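The grading supervisor at the Ustmont produce terminal has worked the same dock for 17 years, first unloading trucks and now deciding which lots go to auction and which go back. The job title changed in February, when the terminal adopted a single written standard for specialty fruit. Before that, each buyer applied a private one.

"Apples and citrus were never the problem," the supervisor said. "There are published grades, the growers know them, and a dispute takes ten minutes. Specialty fruit had no agreed language. One house would call a pepino ripe and the next would call it overripe, and both would be looking at the same box."

The new standard runs to 143 entries. Each gives a minimum size, an acceptable range of skin color, a list of defects and a firmness value where one can be measured. Pepino melon took longest to settle. The ground color moves from green toward cream or yellow as the fruit matures, and the purple striping varies so much from plant to plant that the final text ignores it.

"Stripes tell you nothing about sugar," the supervisor said. "We wrote that down in one line, and it ended most of the arguments."

Firmness is checked with a hand-held penetrometer on a sample from each lot. Lots above 400 boxes get a second sample, drawn from a different pallet. Fruit that has been tested is discarded, so the terminal keeps the sample small and relies on visual inspection for the rest. Inspectors work in pairs on the first lot of a shift and alone after that.

Storage is the other half of the work. The terminal holds most citrus at 7 degrees Celsius. Melons are kept in a separate room under a separate log. The Albers building, on the east side of the yard, was refitted for this, with floor drains and a new door seal. Asked whether the refit had paid for itself, the supervisor declined to give a figure and said the shrink reports were moving in the right direction.

Records are kept in Vastar, a lot-tracking program the terminal bought to replace paper tags. Opinions on it are mixed.

"It does the arithmetic and it prints the labels," the supervisor said. "It doesn't handle mixed boxes. If a grower sends three kinds of fruit in one carton, you have to open three records and split the weight by hand."
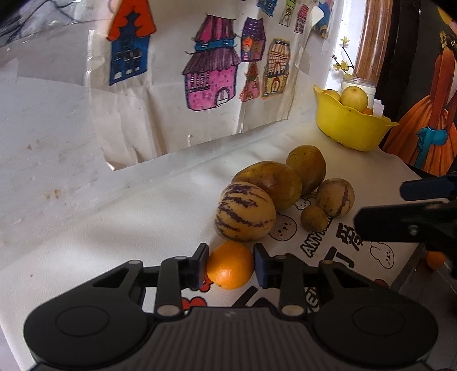 *A small orange and a striped pepino melon, with two larger brownish-golden fruits.*

Mixed boxes are a growing share of the business. Uneo, a distributor that supplies restaurants, orders them almost exclusively and wants each item graded separately. The terminal now charges a handling fee for this. Growers objected at first, then began packing with dividers, which cut the time per box.

The next revision of the standard will add photographs beside the written color ranges. The supervisor expects the printing to be the difficult part. A yellow that looks correct on a screen comes off the office printer looking green, and the inspectors use the paper copy.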